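Keep the Old Desktop

My sister replaced a nine-year-old desktop last spring because it had gotten slow. The new one cost more than she wanted to spend, and the old one went to the curb in Birkstead. I think that was a mistake, and a common one. A memory upgrade at the shop on Ditley Street runs $95. Most people never ask. They have been taught that a computer is a sealed thing — like a toaster — and it mostly isn't. Open the case and the parts are right there.

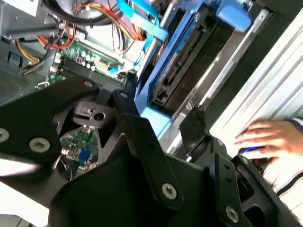
What Schools Could Do

Clandden's high school should teach basic repair, one term, required.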